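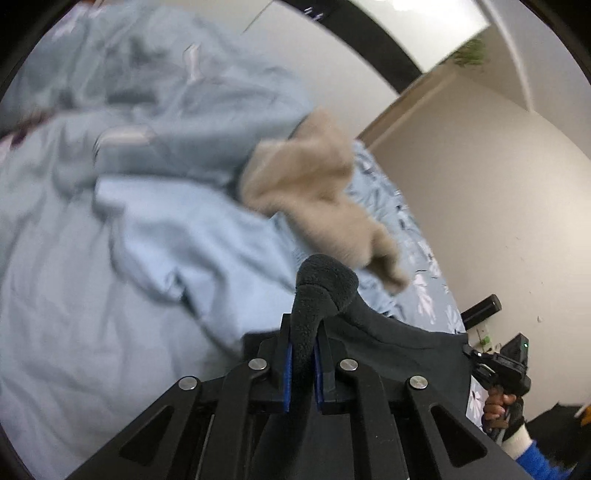

Thread: Pads slipping on fleece, hand-held pair, four-arm linkage

hexkey_mike
Maintenance question on our hand-held grippers. Blue pads, black housings, four arms on the flat plate. On sheets and duvet covers they hold fine. On fleece the strip creeps out of the jaws when the operator lifts. Unit has 1,068 cycles on the current pads. Replace or clean?

nogbonna
Clean first. Fleece sheds and the lint packs into the pad surface. Lint-free cloth, isopropyl, let it dry fully, then try the same strip again. If it still creeps, check that the pads meet square. Close the jaws on a sheet of paper and pull from each side.
– Nnamdi Ogbonna, Nistmont

tallow_19
Disagree on the alcohol. Our pads went hard after a few weeks of it. Mild soap and water only. I would look at the pins before the pads. If one arm has play at its upper pin, one pad lags the other and the fabric rolls out.

nogbonna
Depends on the pad compound. Ours came from Vostwood and have had alcohol at every shift change with no hardening. Agree on the pins. Hold the plate, rock each arm by hand. Any click you can feel is too much.

hexkey_mike
Rocked all four. Inner left has a click, other three are tight. Paper test drags on the right side and slides on the left.

tallow_19
There you go. Swap that pin, and do its partner on the right in the same session. Don't just tighten the retaining screw, it binds the linkage and the jaws stop closing on thin cloth.

akanda_bench
I'd change one pin only and retest. Two changes at once and you won't know which one fixed it. Recheck zero on the jaw opening afterward, ours was off by 2 mm after a pin swap.

tallow_19
They wear as a pair. Doing one means opening it again next month.

hexkey_mike
Changed the inner left pin only, cleaned with soap, reset zero. Paper drags the same both sides now. 17 lifts on fleece with no creep. Right pin is on the list for September.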